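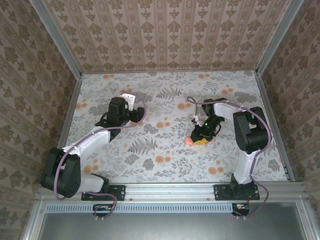 Nurkdale sells patterned table coverings and wallpaper, and we are wary of most of what gets said about both. A print is supposed to "bring the outdoors in." It is supposed to "tell a story." We have been in this business long enough to doubt that a tablecloth has ever told anyone a story. What a print can do is hold up to being looked at every day, and that is harder than it sounds. Our Kidau pattern, with its gray fern fronds, leafy sprigs and round orange-peach blossoms on a pale ground, went through more versions than we care to list before we stopped wanting to change it. Some of us still want to change it.

How we started

The company was set up by Kazuhiro Tsuji and Miyuki Kobori, who had both worked for larger wallpaper suppliers and had both grown tired of the catalogs. Every season there was a new color of the year. Every season the old color of the year went on clearance, and customers who had papered half a hallway in it called up asking for two more rolls. There weren't any.

So the first rule at Nurkdale was that a pattern stays available. We have 8 patterns in the main range. When somebody calls with a torn strip behind a radiator, we would like to be able to send a roll that matches. Dye lots vary, and we will not promise you a perfect match, whatever other firms promise. Send us a scrap and we'll hold it against current stock and tell you what we see.

On mixing patterns

The usual advice is that you shouldn't put one busy pattern next to another. The other usual advice, from the magazines, is that you should, provided one is "large scale" and one is "small scale" and they "share a palette." We have tried following both and don't think much of either. Pasichnyk is our brown and beige damask, a fairly formal paper with ornate medallions. On paper, so to speak, it has no business anywhere near a loose botanical. Haruna Sekiguchi, who looks after our samples, put the two together anyway and left them up. Opinion here is still divided.
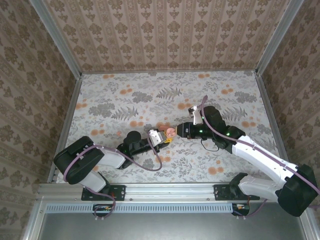 Kidau on the table, with Pasichnyk on the walls.

Our own view, for what it's worth, is that the gray in the ferns keeps things calm enough, and that anyone who dislikes brown damask will go on disliking it no matter what you spread in front of it. Order samples of both before you commit. A sample costs $4 and we take it off your order. We don't send them free — we used to, and most of them went to people who wanted something to line drawers with.

What we don't claim

We don't call our cloths heirlooms. They're for eating off, wrapping presents on, doing homework on. A pale ground shows coffee. A print hides some of it, mostly where the drawing is dense. If you have small children and a fondness for beet soup, consider a darker cloth, and consider buying it from someone else, as we only make one.

We don't call anything stain-proof either. Our Cleko finish is a coating we offer on made-to-measure cloths. It gives you longer to find a sponge. Junpei Maruyama tested it on his own kitchen table from October onward and came back with a list of what it handled (tea, tomato, most crayons) and what it didn't (turmeric, ballpoint). Both halves of the list are on the product page.

We're also careful about the word "hand-drawn." Kidau began as pen drawings by Chie Ichikawa, made from ferns growing along the north side of her house.

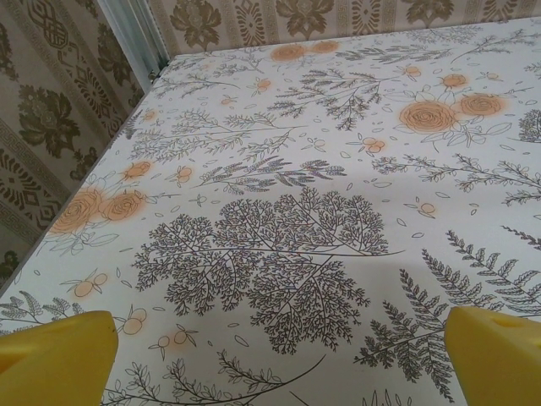 Those drawings were scanned, cleaned up and put into repeat on a computer, as nearly everyone's are. Chie drew the big branching fern first and fitted the thinner sprigs in afterward, and the soft peach color came last. She thinks the blossoms are a little too cheerful. Customers like them, so they stayed.

How big we are

Small. Our shortest print run is 557 yards and our longest is 1,000, which tells you we won't be hanging paper in hotel chains anytime soon. We have been asked to. The one time we looked into it seriously, the client wanted the damask in teal.

Visiting and ordering

The showroom is open by appointment. Bring measurements, and measure the table yourself instead of trusting what the furniture store wrote down. For wallpaper, bring the wall height at both ends, especially in an older house. If you aren't sure about a pattern, take the sample home, pin it up and leave it there for a couple of weeks. If you're tired of it by then, send us a note and tell us why. We read those, and Kazuhiro answers the rude ones.

Page last checked Tue 21 January.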